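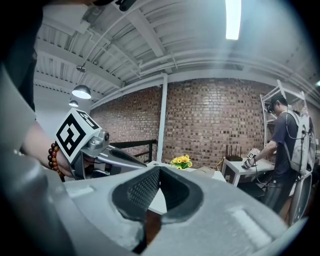
Glaze notebook, January 26, 2020

Celadon again. I know, I know. Chibuzor asked me last week if I was ever going to make a glaze that wasn't pale green and I told him to go wedge something.

Picking up from the last entry: the old Jarman recipe (the one taped inside the cupboard door, with the coffee ring over the silica line) has been giving me pinholes on the Rundora stoneware and only on the Rundora. Same bucket on the white body comes out like glass. I had been blaming the bucket, then the sieve, then the weather, and I am finally ready to blame the clay, or at least the way I bisque it.

So today's job was to unpack the bisque, glaze one set of tiles from the old bucket and one set from a new batch, and get everything into the little Firano before supper. Which I did! Barely.

New batch first. Dry weight came to 859 grams after I'd added it all up twice, and yes that's a silly number. I ran out of the old feldspar partway through and scaled the rest of the recipe to match what I had left, so I wouldn't be mixing two bags in one test. The new bag from Deninard is under the bench, still stapled. Please don't open it until I've used this up, I want a clean before and after.

The iron went in last, already wet. I've stopped adding it dry. It clumps and then you get those little rusty freckles, and people say ooh, lovely, was that on purpose, and you have to decide what kind of person you are. I rubbed it down with a bit of water in the small mortar until I couldn't feel any grit between my fingers, then tipped it in and rinsed the mortar into the bucket.

Sieved through the 40 mesh to knock the lumps out and then through the fine one. The fine sieve has a dent in the rim now and doesn't sit flat on the bucket anymore, so you have to hold it with one hand and brush with the other and hope your nose doesn't itch. Mine did.

Thickness. This is where I think I've been kidding myself. I've always gone by the finger dip (can you still see the edge of the nail, does it run off in one drip or three) and it's fine, it's how I learned, but Tegwen has been nagging me to weigh it and she's right. I filled the graduated jar to the line, zeroed the scale for the jar, and wrote it down. Old bucket was a good deal heavier than the new one! I'd have sworn they were the same. My finger swore they were the same.

So now there are two things different between the sets, and I can't have that. I pulled water off the new one with the turkey baster after it settled over lunch, stirred, weighed, pulled a bit more. Took three rounds. They match now, close enough that I'd need a better scale to tell them apart. Volume and weight are both on the masking tape on the lid, so whoever uses it next, stir it and check against the tape before you add water. Stir it properly, too. The bottom of that bucket sets up like a parking lot.

Dipping went okay. Three-second dip, a twist to throw off the last drip, onto the wire. I wiped the feet with the pink sponge and then found out the pink sponge had cobalt in it, so if the bottom of any of these has a blue smear, that's me and not chemistry. The sponge is in the trash.

Tile 341 has a thumbprint in it because the phone rang. I'm firing it anyway. I'd like to know what a bare spot does next to a thick spot, and I've been saying that for a year.

A thing I noticed while dipping, and this could be the whole story: the Rundora tiles from the top shelf of the bisque drank the glaze much faster than the ones from the bottom shelf. They went matte nearly as soon as they came out of the bucket. Bottom shelf tiles stayed shiny long enough for me to walk them over to the rack. Same clay, same thickness, same everything except where they sat. Our bisque must be uneven top to bottom, and the thirsty tiles are pulling on a thicker coat in the same three seconds. Thick coat plus a clay that hasn't finished burning out its crud, and there are your pinholes, bubbling up through a glaze too stiff to heal over.

Or so I tell myself. I marked the top shelf ones with a T in iron wash on the back before dipping, so we'll see.

If it is the bisque, then it's a cheap fix. Slower through the middle of the firing, spyhole open longer, and stop cramming the top shelf with bowls stacked inside bowls. I am the one who does that. I was being efficient.

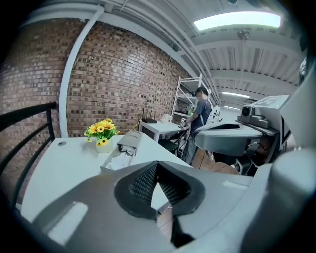
The other possibility is that the clay has a bit too much of something in it that gasses off late, and in that case a slower bisque will help some but not all, and I'd need to loosen up the glaze so it can close over the holes before it freezes. A touch less clay in the recipe, a touch more whiting. I don't love that, because looser means runnier, and the Jarman already likes to pool at the foot. I've chipped enough of it off shelves. But I'd take a little grinding over a whole shelf of mugs with acne.

Tegwen's theory is different, and I'm putting it down so I can't pretend later that it was mine. She thinks it's dust. Bisque sits on the open rack for a couple of weeks, gets a film on it, and the glaze crawls back from the specks. She rinses everything of hers under the tap the night before and she doesn't get pinholes, she says, ever. (I have seen one. It was on the inside of a teapot. I said nothing.) Fair test though, so I rinsed half of the bottom shelf tiles last night and left them to dry by the radiator. Those have an R on the back. I ran a damp finger over an unrinsed one and it did come up gray, so, hm.

That makes the sets:

Old bucket, top shelf bisque, plain
Old bucket, bottom shelf bisque, plain
Old bucket, bottom shelf bisque, rinsed
New batch, same three again
White body tiles in both, for company

No rinsed ones from the top shelf. I thought of it at ten at night, in bed, and I was not getting up.

Loading. Cone pack front and center where I can see it without singeing an eyebrow. T tiles and bottom tiles mixed together on the same shelf this time, so that kiln position doesn't sneak in and spoil it all over again. The half shelf at the back has a crack running in from the corner, not through yet. I put only tiles on it. Let's not load it with anything heavy, and let's order another next time we're sending money to Deninard anyway.

Schedule is the usual one off the card, except that I put in a pause at 400 on the way up to let the wet feet dry out, since I was glazing right up to the last minute. Long hold at the top as well. If the hold alone fixes the pinholes I'll be pleased and also slightly annoyed, after all this.

Cooling with the lid shut. Shut! I have cracked that lid early to peek more times than I'd like, and the August batch paid for it. You could hear the plates pinging from the hallway.

Bits and pieces while I wait:

The wax resist has gone stringy. Thinned it with warm water, works again, smells worse.

Chibuzor wants a shelf in the next glaze firing for his lidded jars. Yes, if they're waxed and if the lids go in on the jars, with alumina in the wax. He knows about the alumina. I'm writing it here because he also knew about it last time.

Need more masking tape, a replacement for the pink sponge (get a different color and keep it for feet only), nitrile gloves in the medium size, and cone packs. We're down to the bent box.

Cleaned the small scale. There was dried slip under the pan and it was reading heavy by a hair. I don't think it touched today's batch, I weighed that on the big one, but the iron tests from before the holidays were all done on the small scale and I should go back and put a question mark next to them.

Next entry when the kiln's cool enough to open. Tiles go on the windowsill in order, letters down, and I want Tegwen and Chibuzor to pick out the worst ones before they turn any over. No peeking at the backs, either of you.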